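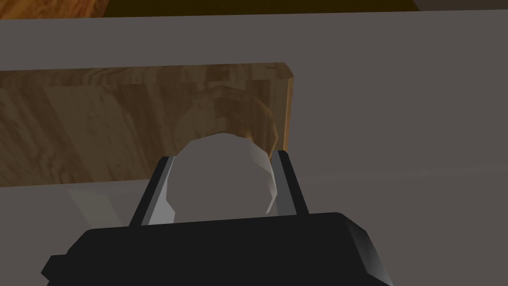
Grip checks in sim come before anyone touches the real arm. Same order every time. Look at the contact first: both fingers should meet the part on their inner faces, as with the grey rounded one between them here, board behind. Touching one side only, stop and reset.

Then log it. Run number, grip force, your initals. No force figure, no pass. Do 26 runs per part, no skipping the dull ones.

Any change to the finger model means starting agian from run one. Sign-off is Antonina Kobzar, or Sze-wing Au if she's away.

Print this page | E-mail this page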